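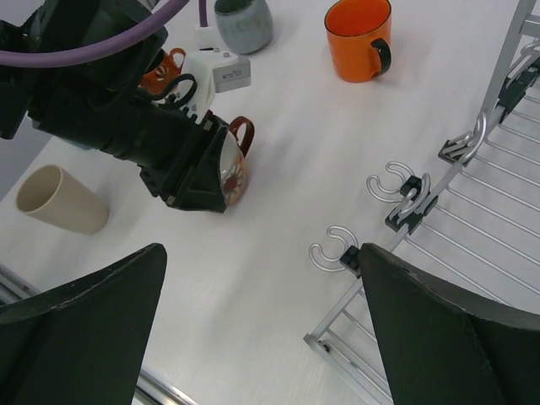 3.2 Task and data collection

The cup-sorting task was designed to test whether a policy trained on demonstrations from two arms can handle objects with and without handles. All demonstrations were recorded at the Pevholm laboratory by two operators, A. Mugo and S. Ndung'u, who followed the same written protocol. After review, 473 demonstrations were kept, of which 300 were used for training. Cup positions were changed by hand before each trial.
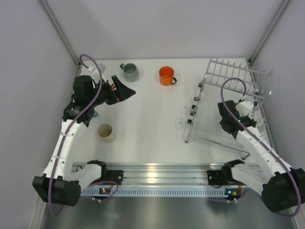 Figure 2. The two-arm workspace used in the cup-sorting task.

Grasp choice was left to the operator, and no grasp labels were given to the policy. Both arms are fixed to the rail along the front of the table, so that objects near the rear edge, such as the gray-green mug and the orange mug in Figure 2, call for a longer reach than the beige cup without a handle. We therefore report results separately for front and rear positions. Each trained policy was run 10 times per starting layout, and a trial was ended early if a cup left the tabletop. The scoring rules are set out in Section 3.3.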